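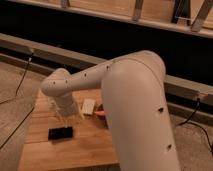
Some notes on the Plinidska town election, for people who asked me how a party with the most votes ended up without the mayor's office.

1/ Plinidska has had three parties on the ballot since the town charter was rewritten: Clanent, Gautier and Prurura. Clanent is the oldest. Prurura started as a group opposed to the bypass and registered as a party later.

2/ First count for council: Clanent 3,633 votes, Gautier 2,362. Prurura came third and still won two seats.

3/ The council has 11 seats. Clanent took five, Gautier four, Prurura two. You need six to pass a budget or pick a mayor.

4/ The mayor is not elected directly. The council votes at its first meeting, and a simple plurality is not enough. A lot of the confusion comes from this. The old charter did have a direct vote.

5/ Gautier and Prurura signed a short agreement on Dec 7, 2018. Four plus two is six. Gautier gets the mayor, Prurura gets the planning chair.

6/ The agreement is two pages. It covers the budget, the bypass and bus fares. It says nothing about schools, where the two parties disagree – each side can vote as it likes there.

7/ Clanent asked for a recount in the river ward, where its last candidate lost by 40 votes. The recount moved a few ballots and the seat stayed with Gautier.

8/ Someone asked how a new party gets on the ballot. You need 255 signatures from registered voters in town, plus a party name that can't be mixed up with an existing one. The clerk's office has the form.

9/ Party names on the ballot go in order of registration, so Clanent is always first. Prurura wants a random draw instead. That would take a charter change, and a charter change needs eight votes.

10/ The new council sits in January. The mayor vote is the second item, after the oath. The meeting is open to the public and the agenda is posted outside the clerk's office.

11/ Correction to 3: I first wrote that a budget needs seven votes. It needs six. Seven was the old rule.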